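Jokley 탁상 소품 세트
제조: Claltell / 국내 공급: Pundton

제품 개요
Jokley 세트는 작업대나 조리대 한쪽에 두고 쓰는 소형 생활용품 묶음이다. 볼, 슬롯 상자, 컵, 스패출러 2종, 트레이와 흰색 직사각형 보드로 구성된다. 보드는 상판 중앙에 깔아 작업 구역을 표시하며, 나머지 품목은 보드 바깥에 배치한다. 어두운 색 상판에서는 보드의 경계가 뚜렷하게 구분된다.
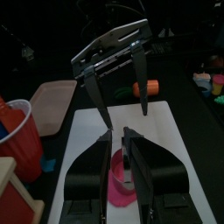 보드 긴 변은 500mm이며 고정용 부속은 포함되지 않는다. 상판에 점착제를 쓰지 않고 올려 두는 방식이므로 이동 시 들어서 옮긴다. 보드 위에 젖은 용기를 장시간 두지 않는다.

구성품
볼: 하늘색 플라스틱. 테두리는 둥글고 양쪽에 작은 손잡이 모양 탭이 있다.
슬롯 상자: 밝은색 목재. 세로로 긴 직육면체이며 윗면에 투입구가 있다.
컵: 스패출러 꽂이 겸용.
스패출러: 파란색 1개, 빨간색 1개.
트레이: 분홍빛 베이지색. 모서리를 둥글게 처리한 평형.
보드: 흰색, 직사각형.

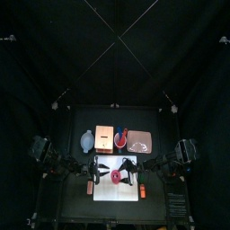 배치 예: 뒷줄 왼쪽부터 볼, 슬롯 상자, 스패출러를 꽂은 컵, 트레이. 중앙은 보드.

중량
본품 합계: 982g
포장 포함: 약 1,187g

관리
볼과 컵, 스패출러는 중성세제로 세척한 뒤 완전히 건조한다. 슬롯 상자는 물세척할 수 없으며 마른 천으로 닦는다. 트레이와 보드는 물기를 짠 천으로 닦고 연마재는 사용하지 않는다. 식기세척기 사용 불가.

주문
개별 품목은 Sitthichai 부품 목록에서 따로 주문할 수 있다. 컵과 스패출러는 묶음으로만 출고한다. 11월 입고분부터 포장 상자 규격이 변경되며 구성품은 동일하다.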